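Frequently Asked Questions: Community Kitchen Freezer Meal Program
August | By the Jurncombe Kitchen Office
Print this page | E-mail this page

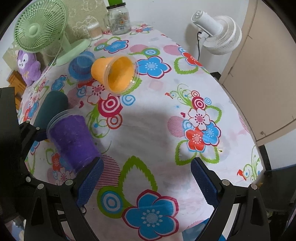 Floral tablecloth with flowers, hearts and little birds.

What is the freezer meal program?
The program allows residents of Jurncombe and Tikbridge to prepare cooked meals in a shared kitchen and take them home for freezing. Each session covers one main dish, most often a soup, a stew or a baked pasta. Recipes are supplied by the Kitchen Office and are posted at each workstation.

Who may take part?
Any adult resident of either town may register. Children aged 12 and over may attend with a parent or guardian, who must remain in the kitchen for the full session.

How many people attend each session?
Sessions are limited to 20 participants. When a session is full, names are placed on a waiting list in the order received.

What does a session cost?
The fee is $17 per person and covers all ingredients. Containers are not included. Participants should bring four freezer-safe containers with tight lids, each large enough to hold two servings.

May I bring my own ingredients?
Dry spices in their original sealed jars are permitted. Meat, fish, eggs and dairy products from home may not be brought into the kitchen.

How should the food be cooled?
Soups and stews are to be divided into shallow containers before cooling. Large pots of hot food must not be placed directly in the refrigerator. Lids should be left slightly open until steam is no longer rising, and the containers should then be closed and refrigerated promptly.

How long will the meals keep in a home freezer?
For best quality, the Kitchen Office recommends using soups and stews within three months and baked pasta within two. Please mark each container with the name of the dish and the month in which it was cooked. Labels are available at the Gudeta Room counter.

Can the baked pasta be cooked from frozen?
Yes. Cover the dish with foil and bake at 400 degrees until the center is hot all the way through, then remove the foil for the last few minutes to brown the top. Glass dishes should be thawed overnight in the refrigerator before they go into the oven.

Why do my potatoes turn grainy after freezing?
Potatoes hold a good deal of water and change texture when frozen. The stew recipes used in the program leave them out for this reason. Boiled potatoes may be added when the stew is reheated.

Are vegetarian meals available?
A vegetarian version of every dish is offered and should be requested at registration. Bean dishes are prepared at a separate workstation with separate utensils. The kitchen cannot guarantee that any dish is free of nuts, wheat or soy.

How do I register or cancel?
Registration opens each Monday at 9 a.m. at the Vetel Street office. Cancellations made at least two days before a session are refunded in full. Later cancellations are not refunded, although a place may be transferred to another registered resident.

Comments (4)

stewpot_b: Is the lentil soup recipe going to be posted again? I lost my copy.

Kitchen Office: The lentil soup sheet may be collected from the Gudeta Room counter during office hours.

Tikbridge mom of 3: Did the baked pasta from frozen and it needed an extra 15 minutes in my oven. Very good with more cheese on top.

R. in Jurncombe: Please consider an evening session. Some of us work days.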